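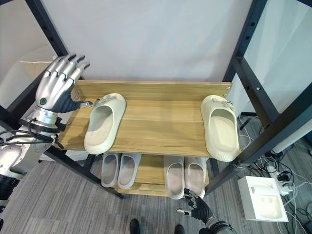 ## 4. Loading the rack

The Mansilla two-shelf rack holds slippers, and it holds them well, provided they go on in pairs. Pairs are where most households come undone. Two cream slides parked far apart on the top shelf do not count as a pair, however well they match, and the gap between them is where somebody's keys will end up.

1. Wait 15 minutes after tightening the back panel screws. Use the time to find the missing slipper.
2. Fill the lower shelf first. Toes face out, so you can step in without a debate.
3. Put the pair you wear most on the top shelf, side by side.
4. Push heels back from the front edge. A heel that hangs over will be kicked, usually before breakfast.

**Note:** Buckle straps on slides should be fastened or at least lying flat. They like to catch on socks.

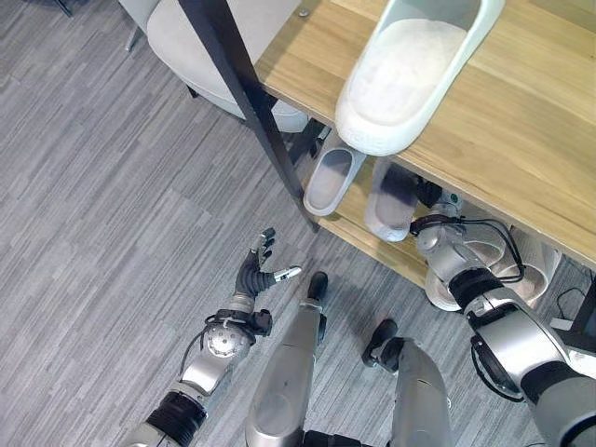
*Fig. 4. Top board and lower shelf in use, chair nearby.*

5. Leave enough room between the rack and any chair to sit down and put your feet somewhere – 300 mm will do for most people.

**Caution:** The top board is for footwear. It is not a step, a bench or a place to stand while changing a bulb.

For boots, see the Mestitz tray in Section 5.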